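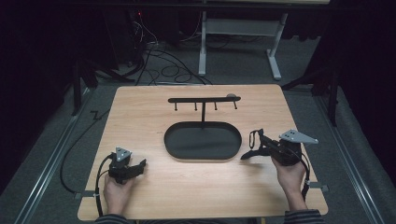
Courses > Writing for the Web > Comics and Fan Forums > Handout 2

Why a daft comic gets a long thread

Welcome back, everyone, and thank you for the lovely pile of forum printouts you left me last time. I have read them all, some of them twice on the bus.

Our main text is still Clutska, the webcomic by Riku Kawaguchi, and in particular strip 213, where the lighthouse keeper tries to post the sea back to its owner. The joke takes four panels. The thread underneath it runs to 490 replies, and very few of them are about lighthouses. By page 9 people are arguing over stamps, and someone called Flitusus has worked out the postage.

I'd like you to look at how that drift happens. A reply usually picks up one small word from the post before it and treats that word far too seriously – we called this "grabbing the wrong end" in our first session, and I'm still rather fond of the name. The next person then has to decide whether to play along.
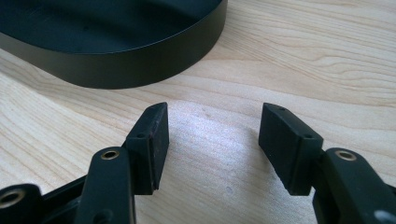 Playing along is the harder job, I think, and Isamu Matsuda's essay on running jokes is very good on this (it's in your reader, just after the Iwasaki interview). He says a running joke needs a gap before it comes back, long enough for readers to have half forgotten it. Do have a look at how long the stamps go missing.

For next week, please choose any strip and write a short thread beneath it in three different voices. Spelling mistakes are welcome if your speaker would make them. Bring a paper copy, please, as the projector is still poorly.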